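Sim notebook, drawer task
31/07/2018
Present: me, Đức Quách. Bảo Đào for the second half, with biscuits.

Still on the Tavden round. The task is the one with the chest of drawers: drive up, pull one open, leave the lamp standing. The room generator hands out a new set of walls and floors whenever it feels like it, so that our code can't get fond of any particular wallpaper. Our code gets fond of it anyway.

Picked up from the June branch, which Bảo swore was clean. It had 16 unmerged changes and a file called final_final_b. We're on the Khúc planner now for both arms, with Havside left in as a fallback that I would sooner not fall back on.

Changed today:
– approach speed down by a third, which makes everything dull to watch and easier to debug
– grippers start open, no more cleverness about pre-shaping
– wrist views saved alongside the head view, every run

The last one should have been done weeks ago. From the head view everything looks like a handle if you want it to enough. From the wrists you find out what the gripper is pointing at, and it is often wall. 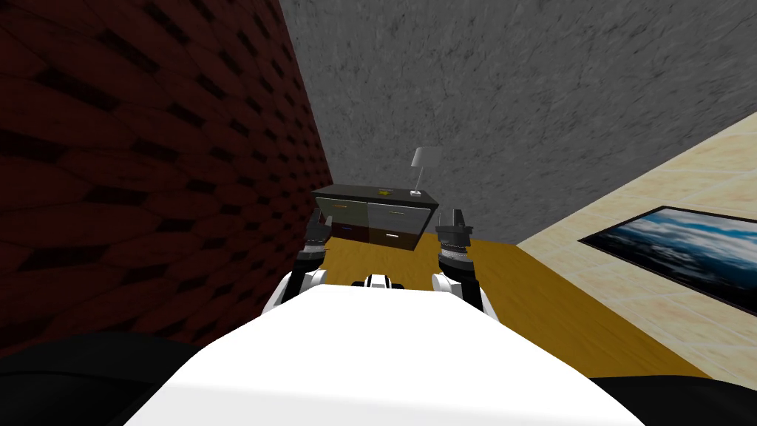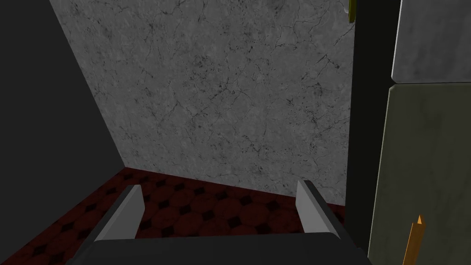
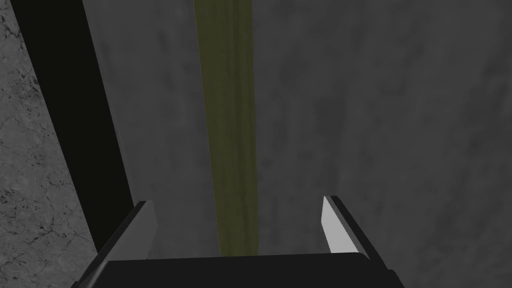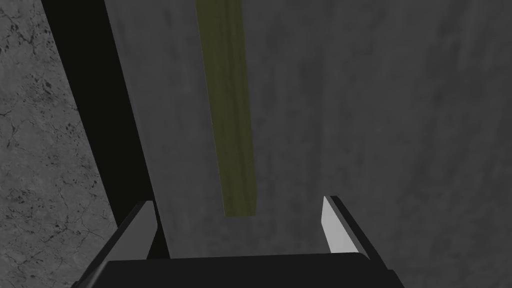
Head view first, then wrist views. Grippers open, drawers shut in the head view.

Things to sort out, in no order:

The green strip. Bảo says handle, I say wait until we have the object labels printed next to the frames. A biscuit is riding on it. If it is a handle, the fingers want to come in across it, and at present the planner has no opinion on the matter.

Dark surfaces. The handle finder gives a confidence for every patch and is at its most confident on plain black. I know people like this.

Seeds. We ran 107 to start with and then stuck to it, which is how we came unstuck at Tramel last time. Rerun with three others before believing anything.

Timeout is 475 steps. With the slower approach that may be mean. Left alone for now, because if I change it on the same day as the speed I'll never know which one did what.

Đào has the labels, I have the seeds. Nobody is to touch the fallback. Log folder is on the shared drive under drawers, new naming, no more finals.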